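Distton Workshop Forum > Software > Perception and tracking

Thread: Pose jumps when the gripper is over plain cloth

tarnhow_b
I've got a problem with visual tracking on the handheld gripper sets and would like a second opinion before I rewrite anything. The folding set has 2,696 frames in the worst session and the tracker loses its position in 231 of them. Nearly all the losses come when the camera is low over the work. Up high it's fine. I'm running the Kedunance tracker with the stock fisheye model and the inertial data switched on.

pellow22
What's your mask? If the fingers and housings are left in, the tracker will lock on to them and decide the camera isn't moving. Caught me out for a fortnight.

tarnhow_b
Masked already. I drew it by hand with the jaws fully open and fully closed and took both areas out.

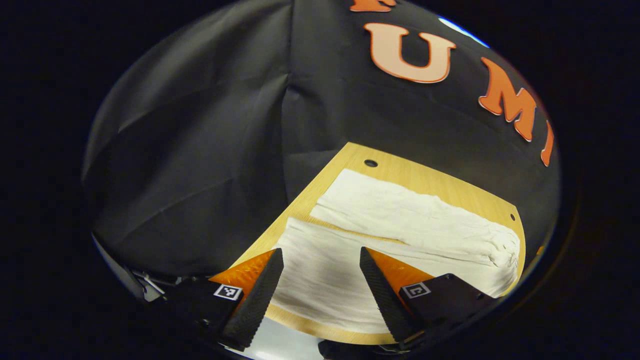

My own guess is that there's too little left to track once the mask is on. The white cloth has soft folds and not much else, and it moves as soon as you touch it. The board under it has a fine grain and a couple of holes. The black fabric behind is nearly all shadow apart from the creases and the orange lettering, and the lettering is up near the rim where the lens bends everything. So the best corners sit where the calibration is worst.

quayside_ed
I'd look at calibration first then. The stock model is poor near the edge. We redid ours at Sistulbridge with the board pushed right out to the rim and the losses dropped by more than half. No code changes.

pellow22
Disagree. Calibration would give you drift. Sudden jumps are bad matches, and cloth is full of those. Raise the match threshold and let the inertial side carry it for a few frames.

quayside_ed
You can get jumps from calibration if the map was built from the middle of the lens and you then try to relocalise from the edge. Seen it in our own logs.

tarnhow_b
How many frames can the inertial side carry it on its own? I've got the limit set to 2.

pellow22
2 is far too low. Try 20. After that it wanders and you're better off throwing the section away.

mossgate
Are you mapping in the same pass as the demonstrations? Do a slow mapping pass first with everything still, then lock the map and only localise against it. The Quaye scripts have a switch for it. Otherwise the folds go into the map as fixed points and they're wrong by the next fold.

tarnhow_b
Same pass, yes. I didn't know about the switch.

mossgate
It's in the config under map_lock, off by default. Put something with texture on the bench for the mapping pass and leave it there afterwards. Printed paper will do.

quayside_ed
Still recalibrate. Locking a map made with a bad lens model only gives you a tidy wrong map.

tarnhow_b
Update. Limit raised to 20 and nothing else changed, and the same session now loses almost half as many frames. The ones left are all in long low stretches. I'll do the locked map next and recalibrate after that, one at a time so I can tell which did what. Will post the config when it's done.

pellow22
Post the mask too please, mine could do with replacing.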